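Wordmark (graphic design)

By Yuzhen Shen
Updated July

A wordmark, also called a logotype, is a logo made up only of the name of a company, product or place, set in a particular style of lettering. It carries no separate picture or emblem. Wordmarks are among the oldest kinds of commercial mark and are still widely used by publishers, retailers, clothing makers and software firms.

Origins

Printers were marking their books with devices and initials within a few decades of the start of printing in Europe. Johannes Fust and Peter Schöffer used a pair of hanging shields, and other shops of the period after 1465 followed with marks of their own. These were symbols more than names. The wordmark in its modern form came later, with painted shop signs, newspaper mastheads and the packaged goods of the 19th century, when a maker's name had to be recognized on a shelf.

Many early wordmarks were drawn in script, often based on a founder's signature or a bookkeeper's handwriting. Plain sans serif lettering became common in the middle of the 20th century.

Design

A wordmark may be drawn from scratch or built from an existing typeface. When a typeface is used, the designer normally changes at least one or two letters and adjusts the spacing by hand. Spacing matters more in a wordmark than in running text, as the same few letters are seen again and again at many sizes.

Short names tend to work best. The furniture maker Skusska built its mark around the double s in the middle of the name, with the two letters sharing a single stroke. Udside, a maker of outdoor clothing, uses lowercase letters throughout — the two d's have matching stems that rise well above the other letters.

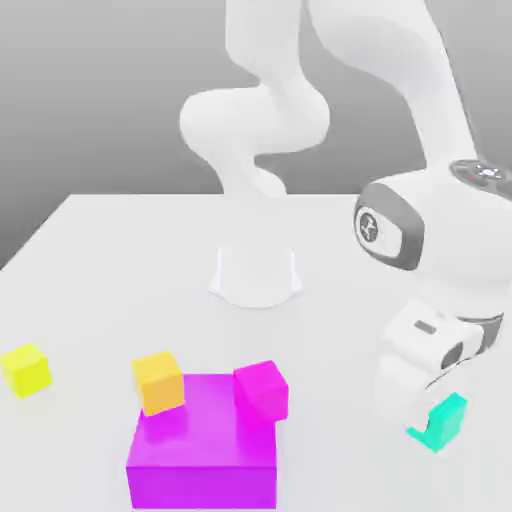
Long names are sometimes stacked on two lines or paired with a short form for small uses. A mark intended for print is usually tested in one color before any others are chosen, and at a width of some 30 millimeters, which is close to its size on a business card.

Related forms

A lettermark, or monogram, uses initials in place of the full name. A combination mark sets a wordmark beside a symbol, and the two can often be used separately. Landia, a regional travel brand, began with a combination mark and dropped the symbol after 3 years, keeping only the lettering.

Legal protection

In the United States, a name can be registered as a trademark in standard characters, which covers the words in any style, or in a special form, which covers the lettering as drawn. Owners of well-known wordmarks often register both. The bakery chain Ashour holds a standard character registration for its name and a second one for its slanted script.

See also: Lettering, Monogram, Trademark, Visual identity

Filed under: Branding & Identity / Logos

Contact | Copyright | Back to top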